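Section 4: Removing Old Wallpaper with the Lulix Steam Stripper

Read this section before you fill the tank. It takes less time than repainting a ceiling you hadn't planned on repainting.

What you need
Lulix steam stripper, hose and steam plate
Wide scraper (supplied) and narrow scraper (yours, the good one you lent to somebody)
Nondard scoring wheel
Dust sheets, twice as many as you think
Gloves, goggles and old shoes

4.1 Preparing the room

1. Move the furniture out. If it won't go through the door, push it to the middle and cover it.

2. Switch off power to the room at the breaker panel and take off the outlet and switch covers. Put the screws in a jar. Label the jar.

3. Tape plastic over the open boxes. Steam gets into everything.

4. Lay dust sheets right up to the baseboard and tape the edges down. Stripped paste sets like toffee and travels through the house on socks.

CAUTION: Homes built before 1978 may have lead paint under the paper. Test it before you score, scrape or sand.

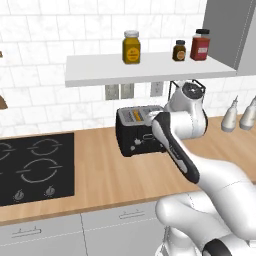
Kitchen counter with toaster and tiled backsplash.

4.2 Filling and heating

1. Stand the tank on a flat floor, unplugged, and remove the cap.

2. Fill with clean cold water to the upper line. Do not add vinegar, fabric softener or whatever your brother-in-law swears by.

3. Attach the hose hand-tight at both ends. Screw the cap down until it clicks.

4. Plug into a grounded outlet in another room and wait for steady steam at the plate.

WARNING: The tank holds water at boiling point. Never open the cap during use. When you run out of water, unplug and leave the unit for 24 minutes before refilling. Yes, the whole 24.

4.3 Stripping

1. Run the scoring wheel over the paper in loose circles. Press lightly. You want holes in the paper and none in the wall.

2. Start at the bottom of a strip and work up, so the rising steam softens the next patch for you.

3. Hold the plate flat against the wall until the paper darkens around the edges. Vinyl and painted papers take longer and will sulk.

4. Slide the wide scraper under the paper at a low angle and push. If it fights back, steam it again.

5. Bag the waste as you go.

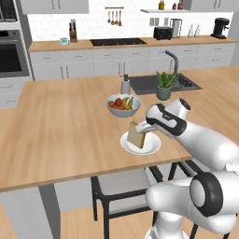 6. Wash off the leftover paste with warm water and a sponge, changing the water often. Paint over old paste and it will craze, usually the week you have guests.

7. Let the wall dry fully before you fill, prime or paper.

Note: On drywall, keep the plate moving and use short bursts. Too much steam lifts the paper face of the board, and then you are no longer stripping wallpaper, you are stripping the house.

Note: Hollow-sounding plaster may come away with the paper. Stop, tap around the spot and mark the loose area in pencil. Small patches can be filled with Gonov patching plaster. Anything bigger than a dinner plate needs a plasterer.

4.4 Problems

No steam after 24 minutes: check the outlet, then the breaker, then whether you switched off more of the house than you meant to.

Water dripping from the plate: some is normal. If it runs down your sleeve, lower your elbow and straighten the hose.

White flakes in the tank: limescale. Descale as described in Section 6.

More wallpaper under the wallpaper: not covered by the warranty. Return to 4.3, step 1.

Manual revision 2/8/24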